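# Wer den Schlüssel zurückgibt, braucht noch einen Ansprechpartner

02.09.2020

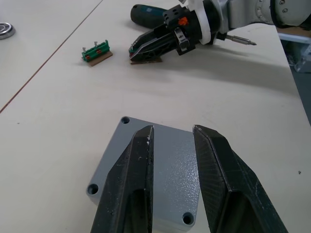
Wie lange sollte jemand nach dem Auszug aus einer betreuten Unterkunft noch begleitet werden?

Mindestens ein Jahr, und zwar durch dieselbe Person, die vorher zuständig war. In den meisten Häusern, die ich kenne, endet die Begleitung nach acht Wochen. Danach gibt es eine Telefonnummer und eine offene Sprechstunde am Vormittag.

Ich habe 13 Jahre lang in der Wohnungslosenhilfe gearbeitet, die letzten davon im Haus Himatow. Das Haus hat 32 Plätze, und die Warteliste war in dieser Zeit immer länger als die Belegungsliste. Ich kenne deshalb den Druck, unter dem entschieden wird, wann jemand auszieht. Trotzdem halte ich die Frist für falsch.

Ein Einzug in die eigene Wohnung gilt in der Statistik als Erfolg. Am Tag der Schlüsselübergabe wird der Fall geschlossen oder in die Nachsorge überführt, und nach acht Wochen ist auch die Nachsorge beendet. Die Schwierigkeiten beginnen nach meiner Erfahrung später. Die erste Stromabrechnung kommt nach Monaten. Der Weiterbewilligungsantrag muss gestellt werden, wenn die Kollegin, die beim ersten geholfen hat, längst andere Leute betreut. Die Nachbarn beschweren sich auch nicht in der ersten Woche.

Jacobus Rampersad hat im Haus Himatow gewohnt und mir erlaubt, über ihn zu schreiben. Er ist mit 60 Jahren in eine Einzimmerwohnung gezogen, nach mehreren Jahren ohne feste Adresse. Die ersten zwei Monate liefen gut. Er hat gekocht, er war pünktlich beim Arzt, er hat einmal in der Woche bei uns angerufen. Dann endete die Nachsorge, und der Anruf fiel weg. Im fünften Monat hat er aufgehört, den Briefkasten zu öffnen. Als die Räumungsklage kam, lag sie ungelesen zwischen Werbeprospekten. Der Rückstand betrug zu diesem Zeitpunkt zwei Monatsmieten. Mit einem Hausbesuch und einem Antrag wäre das zu regeln gewesen. Er hat die Wohnung verloren und stand wieder auf unserer Warteliste.

Man kann sagen, er hätte sich melden müssen, die Nummer hatte er ja. Das stimmt, und er sagt es selbst. Aber wer sich schämt, geht selten in eine Sprechstunde, in der eine fremde Person sitzt und die Geschichte noch einmal von vorn hören will. Die offene Sprechstunde erreicht vor allem Menschen, die ihre Angelegenheiten einigermaßen im Griff haben.

Der häufigste Einwand gegen eine längere Begleitung ist das Geld. Holger Engebretsen vom Träger Noscombe hat ihn mir im Frühjahr sehr deutlich vorgetragen: Jede Stunde, die in die Nachsorge geht, fehlt im Haus, und im Haus ist die Not größer. Ich verstehe das Argument. Es rechnet aber nur mit den Stunden und lässt weg, was ein zweiter Aufenthalt kostet, dazu Gericht, Räumung, Einlagerung der Möbel und eine neue Kaution. Diese Ausgaben stehen in anderen Haushalten, deshalb tauchen sie bei Noscombe nicht auf. Bezahlt werden sie trotzdem.

Der zweite Einwand lautet, lange Begleitung mache abhängig. Das habe ich selten erlebt. Die meisten wollen ihre Ruhe, sobald sie eine Tür haben, die sie abschließen können. Im Projekt Saragih wurde das vernünftig gelöst: im ersten Vierteljahr ein Besuch pro Woche, danach einer im Monat, und wer nicht öffnen wollte, musste nicht. Die Zettel an der Tür wurden gelesen, auch von denen, die sonst keine Post mehr aufmachten. Leider war das Projekt befristet und wurde nicht verlängert.

Ich verlange kein neues Programm mit eigenem Namen und eigenem Logo. Es würde reichen, wenn die Verträge mit den Trägern zwölf Monate Nachsorge vorsähen und die Bezugsperson bliebe. Außerdem sollte ein Umzug in der Statistik erst zählen, wenn die Wohnung nach einem Jahr noch besteht. Solange der Einzug allein zählt, wird auf den Einzug hingearbeitet.

Im September verhandelt die Stadt mit Noscombe über den neuen Vertrag. Im Entwurf stehen wieder acht Wochen. Herr Rampersad hat inzwischen ein Zimmer in der Wohngemeinschaft Cillent und wartet auf eine Zusage der Wohnungsbaugesellschaft.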